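Encyclopedia > Robotics > Software > Planning and control > Zikex

Zikex

Zikex is a software package for planning and testing pick-and-place work by robot arms. It joins three tools which are often separate: a motion planner, a perception module and a simulator. The package is developed by Atow, a small software firm, and is mainly used in teaching and in the early design of work cells, before any hardware is bought.

History

Zikex began as an internal tool at Atow, where the engineers needed to check grasping programs without stopping the production arm. The first version had only the planner and a simple viewer. The simulator was added later, when the firm took over the code of an older project named Griffiths. Some configuration files still carry the old name, and this causes confusion for new users.

Version 2 was published on Feb 1, 2019. It changed the format of the scene files, so scenes made for the first version must be converted. A correction to the converter followed in March of the same year.

Structure

A Zikex program is organized as a behaviour tree. Each leaf of the tree is one skill, for example "find part", "approach", "close gripper" or "release". The skills do not speak to each other directly. They read from and write to a shared table of values, called the board, where the last known position of every object is kept.

The planner, called Zarar, receives a target for the gripper and searches for a path of the arm joints which is free of collisions. It uses a random sampling method, followed by a smoothing step. If no path is found after 200 attempts, the skill reports a failure and the tree decides what to do next. The usual choice is to try another grasp angle on the same part.

The perception module works on colour and depth images. In simulation it can be replaced by the true positions from the scene file, and this permits the user to test the planner alone. When an error disappears after this replacement, it is normally a perception error.

Simulation

A scene file describes the room, the arm, the fixed equipment and the loose parts. The renderer draws shadows and simple surface textures, as these have a strong effect on the colour filter of the perception module. A part in the shadow of the arm can be missed by a filter which was adjusted only in full light.
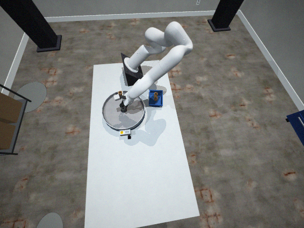

A simulated cell with a white arm over a round turntable. One orange-brown cylindrical part is on the turntable and others are in the blue bin.

The physics loop and the renderer run at different rates. By default the renderer produces 60 images per second, while the physics step is much shorter, so that contacts between finger and part stay stable. Both values can be changed in the scene file. A long physics step often makes small parts slide out of the gripper or sink into the table.

Turntables are treated as a special joint, with an angle which the tree can read or command. Parts resting on the disc move with it through friction — they are not attached to it — and a sudden stop may therefore displace them. The manual recommends a new call to "find part" after each rotation.

Limitations

Zikex supports only rigid objects. Cables, cloth and bags can be drawn but not grasped. The planner also treats each arm separately, and two arms in the same space must be given their turns by the tree. Error messages are short and refer to numbers. The best known is error 554, which means that the scene file and the arm model use different units of length.

See also

Behaviour tree
Bin picking
Collision detection
Motion planning

We use cookies to remember your reading settings and to measure visits. By continuing to use this site, you accept our cookie policy. Accept | Manage settings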